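The Flowers Come in Through the Back

By Jade Rudd

The first thing you notice at Steiner's, on Brodgate, is how much of the work happens down by your feet. I had pictured a long bench with everything laid out in buckets, and there is a bench, a perfectly good one, but by nine in the morning it has disappeared under paper and string and somebody's toast, and so the sorting moves to the floor, where it has apparently always ended up.

I went along in October, meaning to stay an hour, and left when the streetlights came on. The shop was making up arrangements for a supper at the old Vurley hall, 87 of them, and I was given an apron and told to be useful (I was not, very, but they were kind about it).

What I learned first is that you spread flowers out before you choose any. My instinct was to grab a bunch and start poking stems into a vase. The better way is to let everything lie loose for a while, reds with reds, and walk around it with your coffee until you begin to see which ones want to go together. 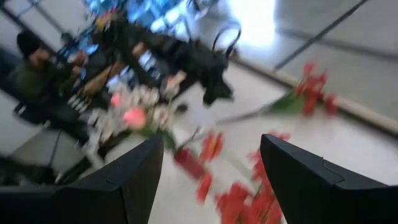
Red is the hard one, I was told. A strong red with pointed petals will shout down anything soft you put beside it, and the usual mistake is to keep adding more white until the whole thing looks like a wedding with a nosebleed. Keep the pale flowers in a bouquet of their own, let a single pink rose do the talking, and give the reds a table to themselves with plenty of green left on. I have tried this at home since, with five stems and a milk jug, and I was so pleased with myself that I made the neighbors come over and look!

By late afternoon we had moved on to ribbon, which I am even worse at than flowers. There is a way of holding the loop under your thumb that I was shown four times. My bows went on the arrangements for the back of the hall, near the coats, and I was sent home with an armful of greenery for the kitchen windowsill.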